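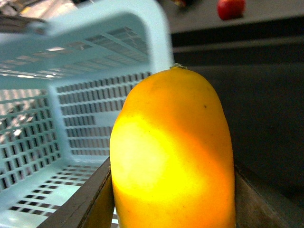

Pre-purchase inspection: the Endska picking arm

Search this site Go

Wed 14 May. I went through this list at Zakis before we put any money down, and I've left my comments in because the bare ticks never told me much last time (the Monell visit, if you were on that one!).

1. Fingers and tips. OK, with a note. There's a bit of scuffing, which I can live with, but I want a spare pair in the quote. They're priced at 671 and I'd sooner haggle now than in December.

2. Grip on soft fruit. OK for mango. Ask for the pressure settings in writing, please, as our bruising allowance is tiny.

3. Reach over the basket. OK. Check the height again with our own baskets, which I think are a touch deeper.

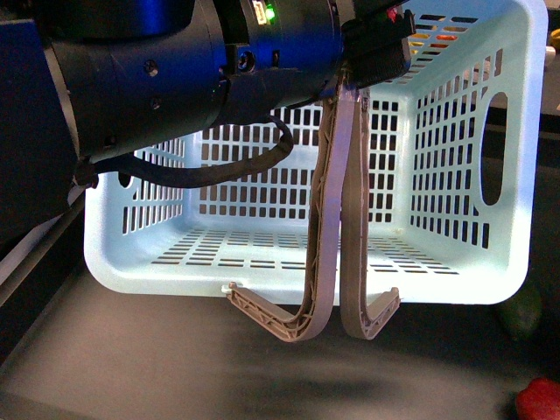
CABLES AND LIGHTS

4. Cable loop under the wrist. Query. It hangs in a fair old curve and I kept imagining it snagging on a basket rim. Clips and a sleeve should go on the order.

5. Status light. Green and easy to spot. Ask what the other colours mean, and get the card for the wall.

6. Emergency stop. Must be within arm's reach of whoever's loading. Ours would need moving, so add 200 for the electrician.

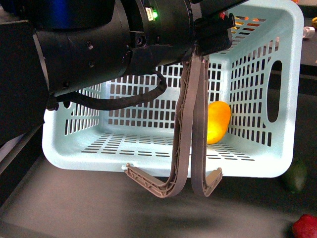

Nel thinks the guarding should come first on this list, ahead of the fingers, and that we shouldn't sign anything until it's been priced separately.

Fair point, and I've done it: 1,355 for the guard panels, fitted.

7. Table and surroundings. Not scored yet. I want a clear walkway marked on the floor plan, and somewhere to put full baskets that isn't under the arm 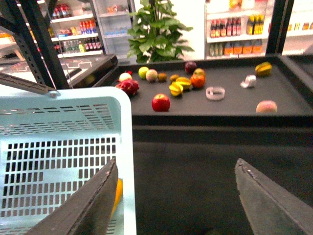 or in the way of the fridge door, which is where they always end up at our place.

8. Total so far. The arm is 3,949 before extras, so we can just about manage it this year if the training day is thrown in. Still waiting on the service contract.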